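식품과 소비자 심리 7주차 강의 노트
주제: 소금을 덜 먹게 만든다는 연구들, 어디까지 믿을 것인가

지난주에 나눠준 렝옐(Győző Lengyel)의 글을 읽어 왔다고 치고 시작한다. 안 읽은 사람은 3절 표만이라도 보고 올 것.

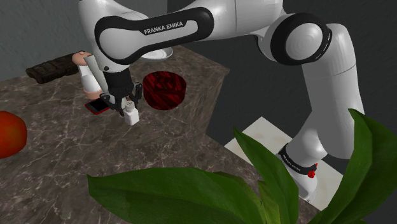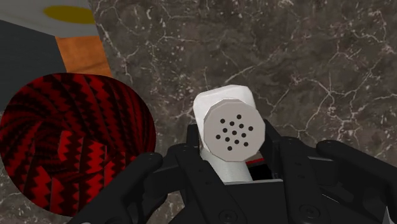 그림 7-1, 7-2. 주방 조리대(첫째), 구멍 뚫린 뚜껑의 흰 양념통(둘째). 둘 다 컴퓨터 렌더링.

1. 주장
렝옐의 주장은 단순하다. 양념통 뚜껑의 구멍 수를 줄이면 사람들이 소금을 덜 친다는 것이다. 근거는 일레슬로(Illeslow)의 구내식당 한 곳에서 한 실험이다. 구멍 17개짜리 통을 11개짜리로 바꾸고 식사 4,000건을 기록했더니 소금 사용량이 줄었다고 한다. 듣기 좋은 이야기다. 그래서 더 의심해야 한다.

2. 무엇을 쟀나
통의 무게 변화를 쟀다. 사람이 먹은 양을 잰 것이 아니다. 접시에 남은 소금, 식탁에 흘린 소금, 국물째 버린 소금이 전부 '섭취'로 잡힌다. 논문 제목에는 섭취라고 써 놓고 방법 절에 가면 슬그머니 사용량으로 바뀐다. 이런 바꿔치기를 찾는 연습을 학기 내내 하게 될 것이다.

표본이 4,000이라는 숫자에도 속지 말자. 식당은 한 곳이고 같은 손님이 매일 온다. 독립된 관측이 몇 개인지 저자는 밝히지 않았다.

3. 후데츠의 반론
후데츠(Kazimír Hudec)는 팔피(Pálfi) 공장 식당에서 같은 실험을 되풀이했는데 차이를 찾지 못했다. 손님들이 통을 더 오래 흔들었다는 것이다. 그럴듯하지만 흔든 시간을 잰 자료는 없다. 조리사의 인상담 한 단락이 전부다. 반론이라고 해서 봐줄 이유는 없다.

기간도 다르다. 렝옐은 7주, 후데츠는 1월 한 달이다. 겨울 식단에 국이 많았다면 비교 자체가 흔들린다.

4. 남는 것
구멍 수가 첫 몇 번의 손놀림에 영향을 준다는 정도는 받아들일 만하다. 거기서 혈압 이야기로 건너뛰는 것은 무리다. 두 연구 어디에도 혈압 측정은 없다. 그런데도 소비자 잡지 Fudstead는 이걸 건강 기사로 실었다.

참고로 소금 알갱이의 크기도 두 논문 모두 적지 않았다. 굵은소금이면 구멍 지름이 개수보다 중요할 수 있다.

과제
렝옐의 방법 절에서 '섭취'를 '사용량'으로 고쳐 읽고, 그래도 성립하는 결론만 골라 한 쪽으로 정리할 것. 요약은 받지 않는다. 다음 시간에는 Sandale 저염 표시 사례를 다루니 배포 자료 11쪽까지 읽어 오기 바란다.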